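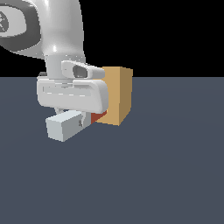 4.3 Einrichten der Greifzelle im Simulationsmodell

Dieser Abschnitt beschreibt die Einrichtung der Zelle Duan im Simulationsmodell und den Abgleich des Greifers vor der Übertragung der Parameter auf die Anlage. Er richtet sich an das Einrichtpersonal mit der Berechtigungsstufe 3. Die Grundinstallation der Software Stusotau nach Abschnitt 4.1 muss abgeschlossen sein.

Der Modellausschnitt am Anfang des Abschnitts zeigt Handgelenk und Hand des Roboterarms dicht über der Bodenfläche. Der rot-orange Körper befindet sich am Greifer, der kartonfarbene Würfel steht unmittelbar rechts daneben auf dem Boden.

VORSICHT
Die im Modell ermittelten Parameter dürfen erst nach der Freigabe gemäß Abschnitt 4.5 in die Steuerung übernommen werden. Bei abweichender Werkzeuglänge besteht Kollisionsgefahr zwischen Greiffinger und Auflagefläche.

4.3.1 Modell laden

1. Stusotau starten und das Projekt Duan öffnen.

2. Im Menü »Zelle« den Eintrag »Grundmodell« wählen. Das Modell enthält den Arm, die Hand mit den Greiffingern, das Modul am Handgelenk und die Bodenfläche. Der Hintergrund bleibt schwarz.

3. Prüfen, ob der Nullpunkt der Bodenfläche mit dem Basiskoordinatensystem übereinstimmt. Abweichungen unter »Zelle > Bezug« korrigieren.

4. Die Prüfkörper aus der Bibliothek Woltlow einfügen.

Hinweis: Prüfkörper aus älteren Bibliotheken enthalten keine Reibwerte. Das Programm setzt in diesem Fall Standardwerte ein, ohne eine Meldung auszugeben.

4.3.2 Werkzeug abgleichen

5. Die Hand in die Grundstellung fahren und die Finger vollständig öffnen.

6. Den Werkzeugmittelpunkt auf die Mitte zwischen den Fingerflächen legen. Die Werte werden im Feld »TCP« eingetragen und mit »Übernehmen« bestätigt.

7. Die Anfahrhöhe auf 400 mm über der Bodenfläche einstellen.

8. Die Verfahrgeschwindigkeit auf 70 mm/s begrenzen. Die Begrenzung gilt für alle Schritte dieses Abschnitts.

9. Unter »Kollision« das Modul am Handgelenk als eigenen Hüllkörper aktivieren. Das Modul steht seitlich vor und wird von der vereinfachten Hülle der Hand nicht erfasst.

4.3.3 Probegriff ausführen

10. Den ersten Prüfkörper als Greifziel festlegen, den Würfel als Hindernis.

11. Die Hand im Einzelschritt absenken. Nach jedem Schritt den Abstand zwischen Hand und Würfel in der Anzeige »Abstände« ablesen.

12. Bei einem Abstand unter 3 mm den Vorgang abbrechen und die Anfahrrichtung um die Hochachse ändern. Anschließend mit Schritt 11 fortfahren.

13. Finger schließen. Die Greifkraft ist auf 29 N voreingestellt und darf im Probegriff nicht erhöht werden.

14. Den Prüfkörper anheben und in der Endlage halten, bis die Meldung »Griff stabil« erscheint.

15. Das Protokoll unter dem Namen der Zelle speichern.

Hinweis: Verdeckt die Hand den Prüfkörper in der gewählten Ansicht teilweise, ist die Beurteilung der Fingerlage aus dieser Ansicht allein nicht zulässig. Zusätzlich ist die Kontaktliste auszuwerten.

4.3.4 Störungen

Meldung »Durchdringung Finger/Boden«: Werkzeuglänge und Nullpunkt der Bodenfläche prüfen, danach Schritte 5 bis 7 wiederholen.

Meldung »Kontakt einseitig«: Lage des Werkzeugmittelpunkts prüfen. Tritt die Meldung erneut auf, ist das Protokoll an den technischen Dienst der Cilden zu senden, Ansprechpartnerin Sum-yee Chu.

Stand: 2021-04-04
Freigabe: Sze-wing Lam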